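Reading time: 3 min
Last updated in December

Is the Zorkus hand-held gripper kit worth it for cloth tasks?

Posted by bulley_bench

We want to record people doing bathroom chores (wiping down cabinets, mostly) to train an arm we don't own yet. One gripper in each hand, marker cubes on them, the usual. Zorkus wants 2,000 for the pair and calls the kit "ready in minutes." Whose minutes, they don't say.
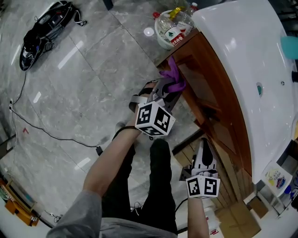

My worry is thin cloth. The cheaper Reron set dropped ours so often that the floor got cleaner than the cabinet. Does Zorkus do better?

rusu_fan_14

Yes, we've had a pair for three months. The finger pads are textured and hold a rag fine if you grab a fold. Grab a flat edge and you'll be there until lunch. Setup took us most of a morning, so budget for that, and for wrists. Mine complained after 14 takes.

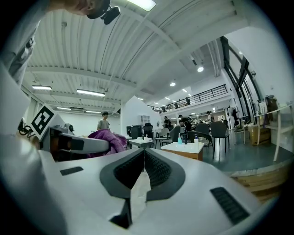
Also ask whether the price includes the calibration software. Ours came on a separate invoice, with a cheerful note.

potting_shed

Never used one but 2,000 seems like a lot for tongs. My sister's robot mop was cheaper and it has a voice.

Contact | Copyright Bulley Help Boards | Back to top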